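Pridgate two-arm folding station, six months in
Posted 21st July

Our laundry at Grarora does 200 costume and uniform pieces on a busy day, and in January the owners bought a Pridgate so that we could all "focus on finishing." I have been focusing on finishing ever since. My wrists like it. My step count doesn't.

Towels it handles. Pleats are the real exam, and the setup screen gives them 24 settings, most named by someone who has never owned a skirt.
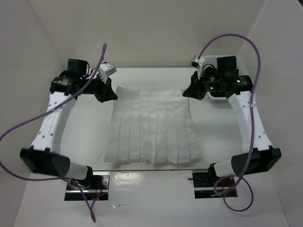
Ma here, from the Eltix shop. We got ours last year and the folding table went from four people to two. The other two moved to mending, same pay, but they miss the talk. Ask about that before you sign.

Fair point, and I did ask. We kept everyone, though the job is now laying things flat for a machine that is particular about flat - waistband to the back, hem to the front, pleats combed out by hand. By the time a skirt is good enough for the arms, I could have folded it.

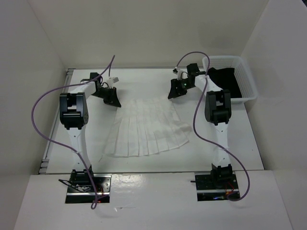
The new hire learned the station in 20 minutes, which took me 39 and a phone call. She has never folded a pleated skirt without it, and I'm teaching her on slow afternoons. Three stars. Four if they fix the beep.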